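Looking after an oiled timber table

Last updated February

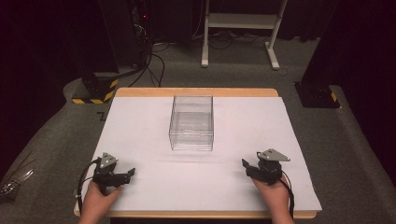 Oil finishes are easy to live with as long as you keep up with them. A varnished table can be ignored for ten years and then needs stripping. An oiled one wants an hour of your time once or twice a year, and you can repair a single bad patch without touching the rest.

Everyday cleaning

Wipe with a cloth wrung out in warm water and a drop of dish soap, then dry with a tea towel. Go with the grain. Don't use spray-and-wipe products, vinegar or anything with bleach in it. They strip the oil and leave the surface grey and thirsty.

Crumbs and grit do more damage than spills. Brush them off before you wipe.

Covering the top for messy jobs

For glue, paint or potting up seedlings, cover the table properly. Newspaper is no good as the ink can transfer if it gets damp. Use heavy white paper off a roll, or a sheet of card, and take it off again the same day. Anything left sitting on timber for weeks will leave a paler or darker shape underneath, especially near a window. Plastic sheeting is worse because it traps moisture.

Is it ready for re-oiling?

Flick a few drops of water on the part that gets the most use. If they bead, leave it alone. If they soak in and darken the wood within a couple of minutes, it's time.

Re-oiling

1. Clean the top and let it dry overnight.
2. Sand lightly by hand with 240 grit. If the surface is rough or stained, start with 80 and work up through 120 and 180. Don't skip grades or the scratches will show once the oil goes on.
3. Vacuum, then wipe with a barely damp cloth.
4. Put on a thin coat with a lint-free rag. I use Brestura hard oil. Foren makes a similar one that smells less but takes longer to cure.
5. Wait 15 minutes and wipe off everything that hasn't soaked in. Oil left on the surface goes sticky and stays sticky.
6. Second coat the next day. Keep it dry for a week.

Oily rags can catch fire by themselves. Lay them flat outside to dry, or soak them in a bucket of water before they go in the bin. Don't leave them scrunched up in the shed.

White rings

These are moisture in the finish. Try a warm iron over a folded cotton cloth, a few seconds at a time, checking as you go. Balakrishnan Kurup wrote in to say he rubs in plain mayonnaise and leaves it for an hour. I tried it on an old side table and it worked on a fresh ring but did nothing for an older one.

Black marks

Usually iron — a wet tin or a steel pan left standing. Sanding rarely gets to the bottom of them. Oxalic acid will, used with gloves and rinsed well, but test underneath first as it can lighten the wood around the mark.

Edges

The edges and end grain dry out first and take up more oil than the top. Give them an extra coat. Do the underside as well every few years, which helps stop the boards cupping.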